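Fluton Maze House

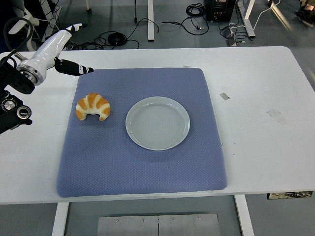

A croissant beside an empty plate on a blue quilted mat

The Fluton Maze House is an indoor walk-through maze and family attraction in the town of Fluton, on the north shore of Lake Halano. It occupies a former carpet warehouse and is best known for its movable walls, its refusal to sell maps, and a long argument with the neighboring town of Plalia over which of them has the larger maze. It was founded by Chih-ming Wu, a retired furniture salesman, and has been run since 25 October 2021 by Dima Zein.

History

Wu bought the warehouse intending to open a bowling alley. The floor was found to slope by a small but decisive amount toward the lake, and the bowling alley was abandoned after test balls showed a strong preference for the east gutter. Wu had already paid for the sign, which read "FLUTON LANES." It was kept, and for the first few seasons the maze operated under that name, to the disappointment of visiting bowlers.

The earliest walls were made from office partitions bought at auction. They came up to the shoulder of an average adult, so taller visitors could see the exit from the entrance and generally walked straight to it. Admission during this period was half price for anyone over a line painted on the ticket booth. The line is still there. The discount was dropped when full-height walls went in.

Wu stepped back from daily operations gradually and then all at once, handing the keys to Zein, who had previously managed a roller rink in Hattar. Zein's first act was to replace the sign. Her second was to bring back the old one, after local residents complained that they could no longer give directions to anything on that side of town. Both signs now hang over the door.

Layout and operation

The maze covers the whole ground floor and part of a mezzanine, which is reached by a ramp and from which it is not possible to see anything useful. Wall panels slide on ceiling tracks and lock into place with pins. Staff change the layout 22 times a year, always after closing. The new route is walked by a staff member before opening, and the attraction does not open until that person comes out. Opening has been delayed for this reason on several mornings.

Four exits lead out of the maze. Only one is called the exit. The others, marked "Leaving," open into the gift shop, the parking lot and a short hallway that leads back to the ticket booth. Visitors who come out through a "Leaving" door may go back in without charge, and the house keeps no record of how many do.

Maps have never been offered for sale. A folded sheet titled "Map of the Maze" is available in the gift shop and shows the route to the Fluton Maze House from the highway. Sales are described by the management as steady.

Attractions

Apart from the main route, the building contains a number of smaller features:

The Long Hall
A straight corridor with a door at the far end. The door is real and opens onto a closet. Children are said to like it; parents who have walked the length of it carrying a child tend to remember it differently.

The Quiet Room
A carpeted side chamber with benches, intended for visitors who need a break. It appears on no signs and can be reached only by getting fairly lost.

The Toddler Maze
A low, padded version for children under four, with see-through walls and a single turn. The record for the slowest completion is held by a local boy who found the turn and sat down in it.

The Mirror Corner
Installed by Wu and reduced in size by Zein after repeated cleaning costs. It now consists of 2 mirrors and a bottle of glass spray.

Events

The largest event of the year is Lights Out, held in December, when the overhead lighting is switched off and visitors are given flashlights at the door. Almost 500 people attend. Flashlights are supposed to be returned at the end of the evening, and the house buys new ones every fall.

A timed race was held in the summer for several years. It ended after the winner turned out to have helped install the tracks. The trophy, a brass doorknob on a block of pine, was awarded anyway and is on display in the ticket booth, which the winner is welcome to visit at the regular price.

Rivalry with Plalia

Plalia, across the lake, has a hedge maze in its public gardens. Both towns claim the largest maze in the region. Fluton measures by floor area and Plalia by length of path, and each regards the other's method as a trick. An attempt to settle the question by walking both mazes in one day failed when the ferry left on time and the walkers did not.

Relations improved briefly under a joint ticket good for both attractions. It was withdrawn because each side believed the other was getting more out of it. Unused joint tickets are still honored in Fluton — grudgingly — and may be exchanged in Plalia for a bookmark.

Reception

Reviews in regional travel guides have been mostly favorable, with praise for the low price, the rainy-day appeal and the patience of the staff. Criticism has centered on the parking lot, which was laid out by the same people and has only one way out.

See also

Hattar Roller Rink
Lake Halano Ferry
Plalia Public Gardens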